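From: Wulan Ngau
To: Warkent Players list
Date: 19 August 2019
Subject: Re: [warkent] Grargate campaign, round two lists and terrain

Jacqueline Coste wrote:
> I've got the Grargate rules pack half rewritten and I need a decision
> on list size before I send it out. Last time we let everybody bring
> what they liked up to the cap and two of the games ran past closing.
> Do we drop the points, or keep them and put a limit on units? Also,
> does anyone mind if we count the river as difficult ground all the
> way across? I had three different answers from three tables in July.
>
> Jacqueline

Keep the points and limit the units. I would say 12 units a side, with characters not counted. Both games that ran over in July were horde lists against horde lists. I was in one of them with my Sumampouw levy, 96 models on the table, and we spent most of the evening just pushing trays forward. Dropping the points would hurt the people with small elite armies, who finished on time.

The river should be difficult ground all the way across, except at the two bridges and the ford. The ford wants to be marked with something, as we argued over where it stopped. I can bring a few flat stones and glue them to a strip of card.

On painting, my vote is to leave the rule as it was: based and three colors for round two, finished for the final. I know a couple of people are behind. So am I. The levy is done but the cavalry still has no reins and the shields are only primed. I have switched to Zuline brown wash for the horses and it dries a lot slower than my old one, so leave it overnight before you touch it. I ruined a saddle finding that out.

For the indoor raid scenario, the one in the governor's house, I think the doors need a proper rule. At the moment a model in the doorway blocks everything and the defender can sit there all game. My suggestion:

Opening a door costs half a move.
A closed door can be broken on a 5 or 6, one try per model per turn.
A model pushed back in a doorway goes into the room behind it, and the attacker may follow up one inch.
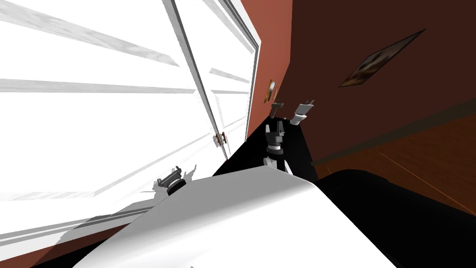
Paneled white door and reddish-brown wall.

I have enough foamcore for the ground floor and most of the upstairs. If anybody has spare wall sections, please make sure they are the same height as mine, 3 inches, or the upper floor won't sit level. Internal doors can be card. I'd rather they were loose than hinged, as it is quicker to lift one out than to get your fingers in there.

Scores so far, from my notes. Jacqueline, please check these against yours. The northern alliance is on 1177 campaign points, and the south is behind but holds both bridges, so it gets the extra supply roll at the start of round two. I don't have a result for the game on the end table. If that was yours, send it to Jacqueline directly so it doesn't get lost in this thread.

One question back. Are we still using the random events deck? I didn't mind it, but the plague card took out a third of one army before deployment and that player had driven a long way. I'd take that card out and keep the rest.

I can be there early to set up tables if someone else can let me in.

Wulan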